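How Does a Robot Learn to Tidy Up?

Think about how you learned to tie your shoes. Someone showed you, and then you tried it many times. A robot can learn from being shown, too. It needs a lot more showing than you did.

The people who teach robots call each showing an example. In one example, a person steers the robot's arms through a whole job from start to finish. The computer saves what the cameras see and how the arms move. Later, a program studies all the examples and looks for what they have in common.
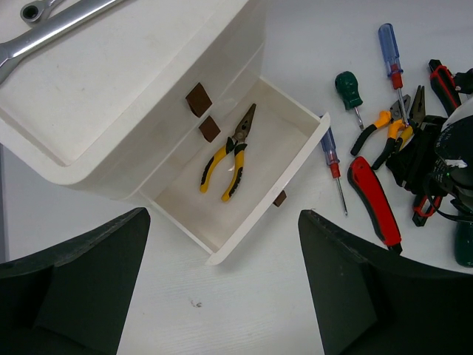 Putting away tools sounds like one job, but it is made of many small ones. The robot has to find a tool, close its gripper on it, lift it, move it to the right place and let go. Each tool is a bit different. Pliers have two handles that can swing apart, and a screwdriver is long and thin. The pliers with yellow-and-black grips are lying in the open bottom drawer, with their jaws pointing toward the back. If every example had them lying that way, the robot might get confused when they were turned around. So the person moves things between examples.

At Tresolwood, a workshop where robots are taught, one set has 515 examples. A person can record 17 in a morning before taking a long break. Some examples get thrown out. Maybe a tool was dropped, or the person forgot to press the save button.

Do mistakes matter? Yes. A program copies what it is shown, and it can copy bad habits as well as good ones. Someone watches the recordings and picks the ones to keep.
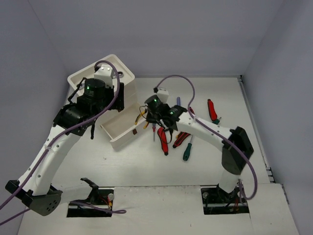

Josefina Mansilla

Two arms can share a job. One arm can take care of the lid of a box while the other reaches for a screwdriver. The person steering has to think about both arms at once, and that takes practice.

After the first 200 examples, the workshop lets the robot try by itself. It often misses. The teachers write down where it went wrong, then record more examples of that part.

Words to know

Gripper: the part of a robot arm that holds things.
Example: one recording of a job being done.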